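Subject: Re: [handheld-rig] Right unit loses pose at low jaw angles
Date: June 11, 2026
List: Skeltov users, hardware and calibration

> We have a pair of the handheld grippers on the April firmware. The left
> one tracks fine. The right one drops its marker pose whenever the jaw
> points down at a counter, and after a few drops the width reading is off
> as well. I re-ran the full calibration twice. Is this the cube, the
> encoder, or the head camera?

Probably two separate faults. The head camera is shared by both units, so if the left one is clean I would leave the camera alone until the rest is ruled out.

Start with the width reading, as it is quicker. Close the jaw fully with nothing in it and read the raw encoder value. On our right unit it should sit at 1,228. Open to the stop and it should read 2,757. If both ends have moved by the same amount, the encoder magnet has slipped on its shaft and you only need to re-zero. If the closed value is good and the open value is short, look for grit in the slide before touching any software.

For the pose, check the cube mount. The two screws under the Drunenon bracket back out slowly, and the cube then rocks by a degree or so when the wrist tips forward. Hold the gripper body still and push on the cube with one finger. Any play at all is too much. We use medium thread locker on ours and have not had to tighten them again.
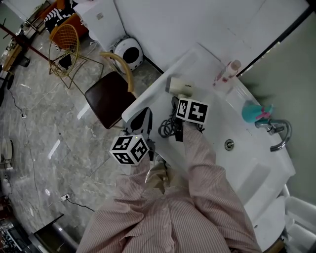 After the screws are tight, redo the cube-to-jaw offset for that unit only. The full calibration also rewrites the left unit, and if the left is good you gain nothing from that. Use

`skeltov-cal --unit right --offset-only`

and keep the old file until you have compared the two. A rotation change under half a degree is normal after tightening.

Then test on a thin, flexible item at counter height, with the jaw pointing down. A rigid block hides the width error. We take one run of about 3,250 frames and look at how many have no pose for the right cube. Before the fix we had 1,741 without one – after it, a handful, all at the moment the forearm crossed the cube.

If you still see drops with a solid mount, check the faces themselves. A scuffed black square fails first at steep angles. Mosoti sells the printed faces as a set, but matte label stock works if the size is exact. Measure the black border with calipers after printing, as printer drivers like to scale the page.

One open point on my side: the Dolska charging dock presses on the rear edge of the cube if the gripper is seated at an angle. I suspect that is what loosens the screws, but I have not confirmed it. Could you post your two encoder values and the old and new offset files?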